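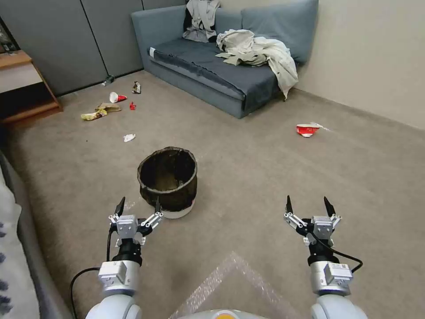 Set-Up and Safe Practice – Section 6: Floor Pick-Up in Furnished Rooms

This section is for the person who prepares the room and stays with the robot during the task. Please read it completely before the first run. It applies to all two-arm Grecu units with parallel grippers and with software package 103 or newer. Rooms with stairs are treated in Section 9.

6.1 Before you start

1. Walk through the room one time without the robot. Look for electric cords, coins, glass and anything with liquid in it. Take these away by hand.

2. Decide what is litter and what is not. The robot works from the task list, and the task list must agree with the room. Bottles, paper cups, snack wrappers, flat cardboard and tissues are permitted classes. Clothing is not a permitted class. When clothes lie on a sofa or a bed, you may leave them, but the furniture must then be entered as a "keep out" zone.

3. Check the edges of sofas and beds. Fabric which hangs over the front edge toward the floor belongs to the keep out zone too. Draw the zone on the floor plan with a margin of 24 cm, measured from the lowest point of the fabric.

4. Put the bin on the carpet where both arms can come to it. Use a round bin with an open top. Do not use a bin with a lid or a pedal.

5. Remove loose sheet material from the travel path. Bubble wrap, plastic film and newspaper can go under the base and the wheels may lose grip.

CAUTION: Never pull a sheet out from under the base while the drive is enabled. Press the stop button first and wait until the status light is steady.

6.2 The bin and the bag

If you use a bag, fold it over the rim on all sides and press it down to the bottom with your hand. A bag that stands up inside the bin can catch a fingertip when the gripper is coming out. The bag must be changed before it is full to the rim. For the first run of the day begin with an empty bin.

Note: A dark bag in a dark bin is difficult for the depth camera. In this case choose "Rim only" in the bin menu. The robot then finds the bin by its upper edge and does not measure the inside.

6.3 Position of the arms

1. Start the arms from the forward ready position, grippers open.

2. Look at the cable on the outer side of each arm. It should make a free curve and should not touch the floor in any position. If it is rubbing on the joint housing, stop and fix it again with the clip.

3. Compare the label on each wrist module with the service card. Left and right modules are not exchangeable.

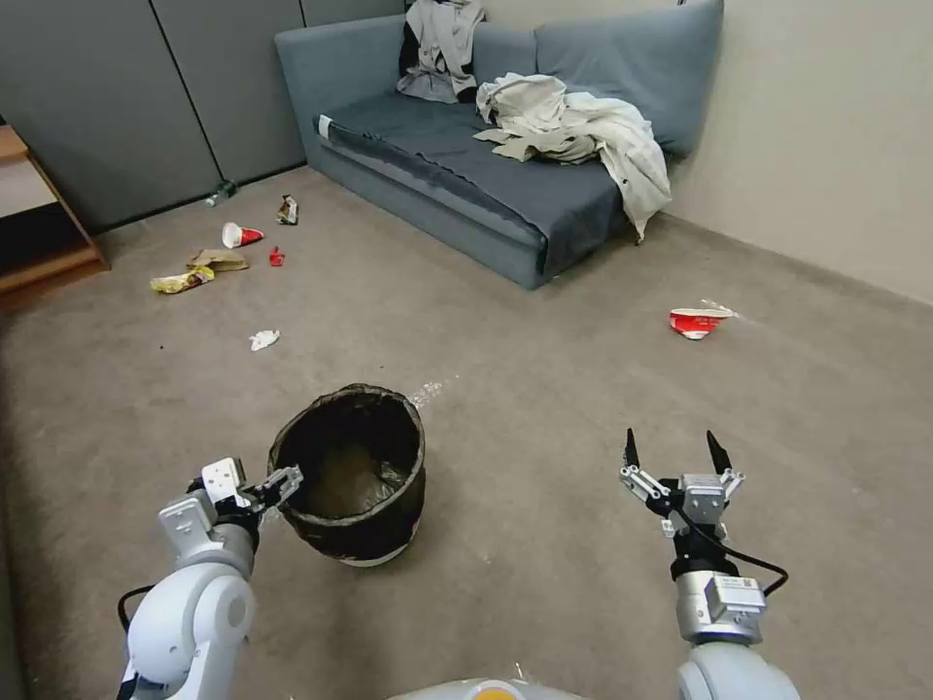 4. When one gripper is near the rim of the bin, the other one should hold its position until the first has moved away. This is called the one-at-the-bin rule and it is switched on in the factory. Please do not switch it off in rooms where people live.

5. Light things such as tissue and clear film are picked with low force. Cups can be crushed without harm, but a bottle should be taken around the middle – a grip near the cap often slips.

6.4 Order of work

Our recommendation is to work from near to far. Things next to the bin come first, then the open floor, and at the end what lies against the wall or close to the foot of the sofa. Near a wall, the speed is to be reduced by the operator to level 2.

If an item is refused two times, the robot leaves it and writes code 262 in the log. You may pick it up by hand after the run. Do not reach between the arms to help, even when the arms are standing still.

CAUTION: A still arm is not a safe arm. Only the stop button makes the arms safe to approach.

6.5 People and animals

One trained person stays in the room for the full run, with the stop button in the hand or on the belt. Children and pets wait in another room with the door closed. Visitors may watch from the doorway.

6.6 After the run

1. Drive the robot to its parking place and press stop.
2. Wipe the fingertips with a dry cloth. Sticky rests from wrappers make the next release late.
3. Close the bag and take it out. Check below the sofa by hand.
4. Fill in form 669 – time of start, time of end, items refused, and every use of the stop button, also when it was by mistake.

Forms are kept for the yearly review in January. Sites under the Wokudmont service plan send a copy to Zukholm; all other sites keep the original in the Tredness folder.

Section revised October 20, 2019. Continue with Section 7: Tables and Shelves.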